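Murkel Household Clutter, release 2

README and data card. Last revised 5/16/19.

What this is

Murkel is a collection of pictures of everyday things lying in a bin. Drinkware, food containers, packets, small hard objects of no obvious purpose, the contents of the drawer you keep meaning to sort. The release has 3,221 images covering 1,264 arrangements of 70 objects. Many arrangements were shot more than once, so please split by arrangement and leave the image numbers alone. The first release didn't say this, and we received some very optimistic test scores.

Where the objects came from

Most of them were bought at a house clearance in Onthorpe, in mixed boxes, at a price that reflected the contents. The rest came out of the kitchen at our Wuronstead office, where they are sometimes missed. We wanted things that had been owned. New goods photographed on white paper are well covered elsewhere, and almost no one's cupboard looks like that.

The bin

One gray, open-topped bin, used throughout. The floor is scuffed and the back wall has stains on it. We considered repainting between releases and decided against it, partly on principle and partly because it was August and the paint shed was unbearable. If your model learns to recognize the smudges, that is a finding and we'd like to hear about it.

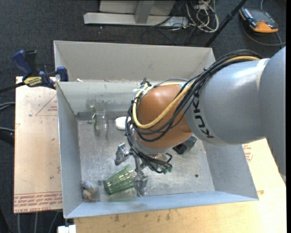 Sample arrangement: green ribbed tumbler on its side, clear container toward the back left, assorted others.

How things are labeled

Each object has a plain-word name, a color, a material group and a pose (upright, on its side, upside down, leaning). Names are kept dull on purpose. A tumbler is "tumbler" even if whoever bought it called it a hurricane glass. Where two annotators disagreed on a name, the shorter one won.

Outlines are drawn around the visible part only. An object half hidden behind something else gets half an outline and the tag "covered." We don't guess at the rest.

See-through items have their own tag, "clear," and you should expect the outlines to be worse there. Annotating a transparent container comes down to tracing a few bright edges and having faith in the remainder. Shiny wrapping has similar problems and gets the tag "glare."

Known problems

Small dark items are under-labeled. Rings, caps and washers look a lot like marks on the floor, and some marks on the floor were lovingly outlined as washers before anyone checked.

Green is overrepresented. The Onthorpe boxes had a theme.

"Block" is doing too much work as a category and will be broken up in a later release.

Files

images/ holds the pictures
labels/ holds one text file per picture, same name
objects.txt lists the object names and tags
splits/ holds train and test lists, by arrangement

Terms

Free for research and teaching. For anything you plan to sell, write to Visser, who look after licensing and reply eventually. Corrections to labels are welcome — send the file name and the line, and say what you think the thing is.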